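Two wins, two losses, and my voice is gone

2021-11-24

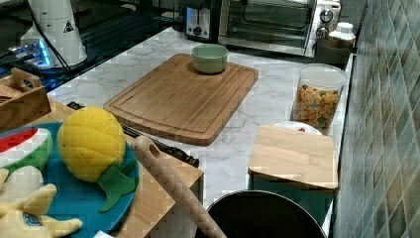 A reader going by hoopsmom wrote in after my last post to tell me I was being way too hard on the Brostemard girls, that four games is four games, and that a team with this many new starters was always going to look lost in November. Fair enough! I read it twice and then went to the Tarkanine game planning to be nice.

I lasted until the second quarter.

Look, we won. I'm glad we won. We're 2-2 now and that sounds a whole lot better than 1-3, which is where I had us at halftime. But can we please talk about the inbounds passes? I don't know how many times we threw it straight to a kid in the wrong jersey under our own basket, and every time it happened the man behind me made this noise like a tire going flat. By the third quarter I was making it too.

The good stuff, because there was plenty. The press finally worked. Against Smadi it looked like five people chasing a bus, and Smadi just passed over the top of it all night for layups. This time the back girl stayed home, the guards trapped on the sideline and not in the middle of the floor, and Tarkanine started rushing everything. They went maybe three minutes without getting a clean shot off, and that was the game right there. We were down six when it started and up five when they finally called time out.

Also — free throws! We hit them! After the Sosetti loss, where we left that whole game sitting at the line, I was ready to write an entire post about free throws and nothing else. You've been spared. Our point guard made both with the lead down to one and didn't even bounce the ball the way she usually does, just caught it and shot it. I had my scarf over my face for the second one and had to ask the row in front whether it went in.

What still worries me is rebounding. We stand and watch. The shot goes up and all five of them turn around to admire it, and meanwhile somebody from the other team has strolled into the lane. Tarkanine isn't a tall team and they still got second chances all night long. A tall team is going to eat us alive, and I've seen the schedule, there are a couple of those coming.

The crowd was better too. I'd guess over 40 students in the end section, with the drum back where it belongs (we missed you, drum). It gets so loud in that little gym when they stomp on the bleachers, and I really do think it rattled their shooters on that last possession.

So okay, hoopsmom, I'll give you this much. They look like they like playing together, and they didn't at Smadi. The bench was up for every stop. I still want somebody to put a body on somebody when the shot goes up — is that so much to ask?

We get Sosetti again after the break, at our place this time. I'll be in my usual spot, left side, four rows up, with cough drops.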